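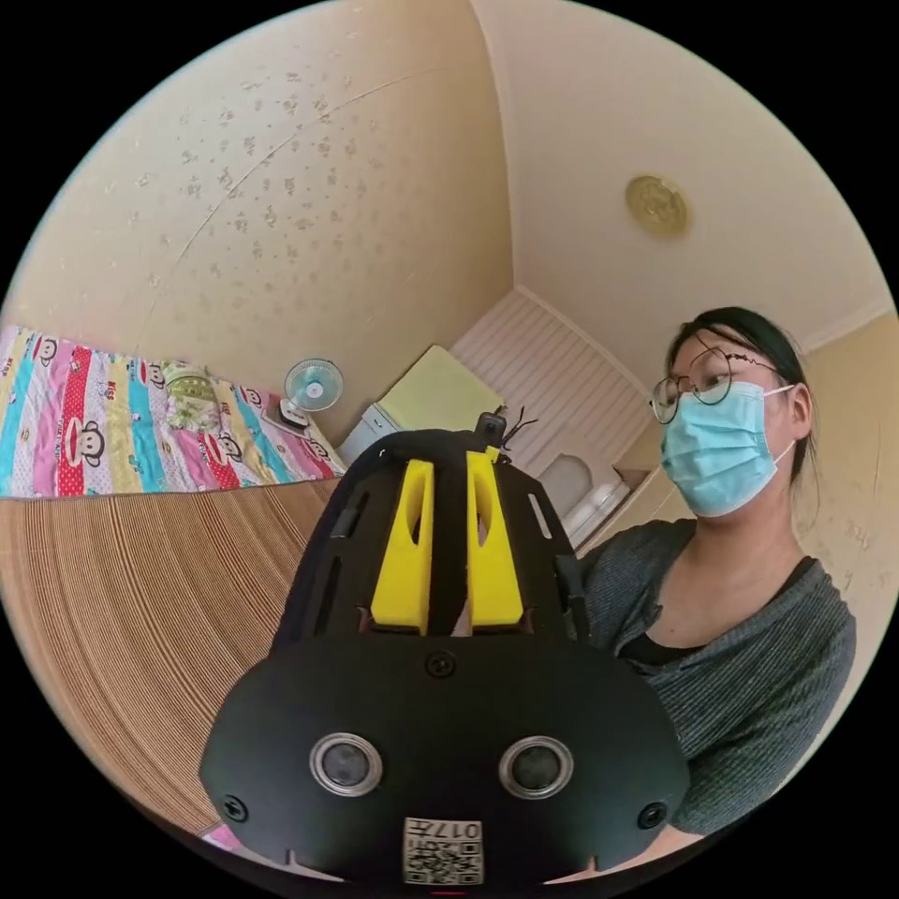
Gripper number 0177 in a bedroom, both yellow fingers in view.

Koubek: frequently asked questions

What does Koubek do?
Koubek is the software that sits between a folder of hand-held gripper recordings and a policy you can train. It lines up the streams, works out where the gripper was at each moment, measures how far apart the fingers are, and writes everything out as episodes. We started it because we were tired of fixing timestamps by hand, and it has grown into something we really love working on!

Which version should I install?
The newest one on the Notach package server. The March release changed the episode format, so older files need one pass through the convert command. Keep your originals until you've checked the result.

Do I have to calibrate for every home?
No. Calibrate once per gripper and again if you take the camera off or change the fingers. The calibration file is looked up by the number on the label, so please don't swap labels between units (we did, once, and lost a whole Wednesday to it).

How does it find the fingers?
By color and shape, inside a fixed region of the fisheye view. Yellow works very well for us. If you print your own in another color, set finger_hue in the config and run the preview tool before you record anything long.

Tracking drifts in small rooms. What can I do?
Plain walls are hard — there's so little for the tracker to hold on to. Striped quilts, slatted doors and woven mats are wonderful, so turn toward things like that during the first 9 seconds. You can also raise map_keyframes from 3 to 6, which makes processing slower but often rescues a recording you'd given up on.

Are people in the view a problem?
Not for tracking. The masking step, on by default, leaves them out of the map. It's separate from face blurring, which you turn on in the export settings.

How long does processing take?
Roughly 4 minutes per episode on a desktop GPU. Without one, leave it running overnight.

Can I use the output with my own planner?
Yes, please do! Wondulberg reads it directly, and for anything else there's a plain export with poses, finger width and image paths. The Hadport example shows the whole route, including the change of frame to the robot base, where most of the questions we get come from.

Where do I report a bug?
On the tracker, with your log and config attached. Short recordings that fail every time are the best present you can give us.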